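The owner of Gena, a packing and tidying service with one van and a great many bins, will talk about bins for as long as you let her. We met in the Cirside workroom at ten in the morning, and she had opinions before I had coffee.

"People buy the container last," she said. "They sort for a whole weekend, they feel wonderful, and then they put it all in a shoebox."

She likes a bin you can see through, at least a little. Fully clear ones make her nervous. "Then you're just displaying your mess. Smoky gray is kinder. You can tell there's something in there, and you don't have to look it in the eye."

Her method begins with a bare bin and one object. The first thing in, she says, decides what the bin is for, so it should go in on purpose. She is against tossing. Her clients at Bitar, an office with 1,166 desk drawers and no shared theory of what a drawer is, tossed for years.

"Something bright goes first," she said. "Yellow, green, I don't care. You'll spot it through the side in March when you've forgotten the whole system."
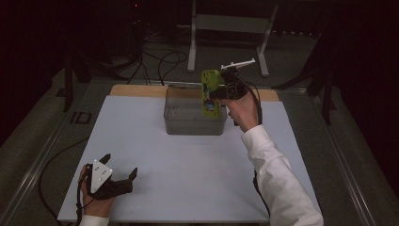
## On labels, and when to quit

Labels get a shorter speech. She once printed 92 of them for a single kitchen and now considers it a low point. "One of them said 'lids, other.' I was not well."

These days she gives each bin 30 seconds. If she can't say out loud what belongs in it by then, the contents go back on the table. Prernari, the storage course she teaches in October, spends an entire evening on this, and students have been known to ask for a second one.

I asked what she keeps in the bins at her own house.

"Other bins," she said, and went to move the van.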